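Gronow cell

The Gronow cell is a two-armed robot workstation at Dreritthorpe, used for handling small household things such as glasses and their cases. It was set up in June by Nerys Wogan and Tuấn Khổng, who still look after it between them – and are fond of it, by all accounts.

Setup

Both arms bolt to black plates on the long aluminum rail at the front of the table. The plates are tightened first, and only then are the wrist cables looped, with enough slack for a full turn of the joint.

Daily care

Finger pads are wiped every morning at 9, and the wiring by each arm base gets a gentle tug to find anything working loose. A patient person will also run each gripper slowly over the open cases before any real work begins, watching that the fingertips clear the lids.

Glasses and open cases at the Gronow cell

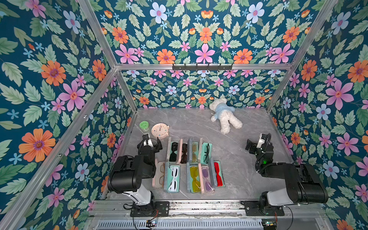
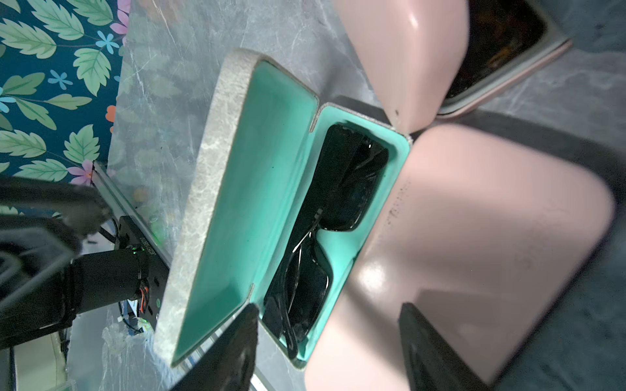
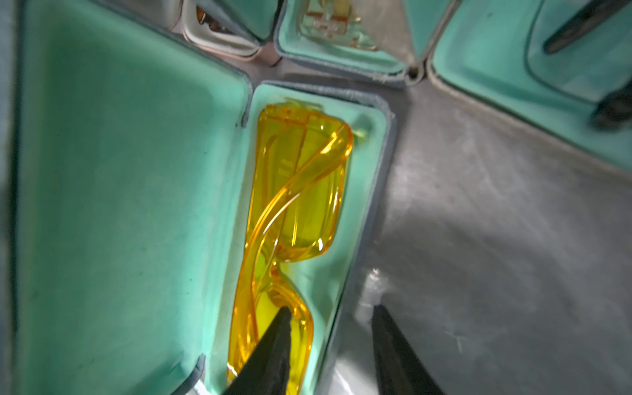 Repairs

Worn fingers are replaced in pairs. The log kept by Elis Yorath stands at 1263 entries, a good many of them about cables.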